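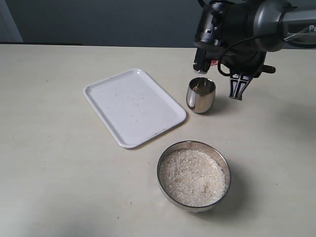
By Valbona Shehu

Skip to content News Features Buying Back Issues Subscribe

The quote for the arm was the easy part. Chandrasekhar Alva had it on his desk by February, one page, and he assumed that was most of his budget. It came to less than half of what Westhorpe ended up asking for.

Westhorpe packs dry goods for small grocers. Alva runs the packing room, and he wanted a robot that could move rice from a bowl to a tray by the scoop. He looked at arms from two suppliers, Gratunier and Pirnach, and found little to separate them on paper.

"The arm is a line item," he says. "The stuff around the arm is the project."

The stuff around the arm ran to seven lines. Fingers were the first. Stock ones will close on a handle, but a scoop loaded at one end wants to turn in the grip, and Alva now budgets for three sets a year — one in use, one spare, one being changed by the shop. Then came the table, cables, the camera mount, scoops and training.

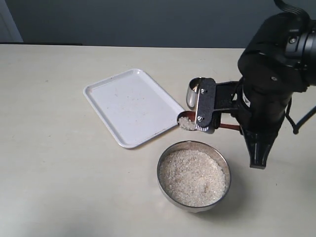 The last line was staff time, and it was the one his managers tried to cut. Someone has to set out the bowl and tray, watch the run, sweep up the grains and start again. Alva asked for four months of one technician. He got three, and the work slipped into the fourth anyway.

His advice to other buyers is to ask for a trial with your own product before you sign. Rice is not sugar, and a supplier's demo is set up to go well. Get the price of replacement parts in writing, with delivery times. Ask who pays for the second visit.

Westhorpe's final order goes in on 20th October. Alva has kept back a small reserve and has not told the managers what it is for. "Scoops, probably," he says.

Search this site Enter keyword Go

We use cookies to improve your visit. Accept Manage settings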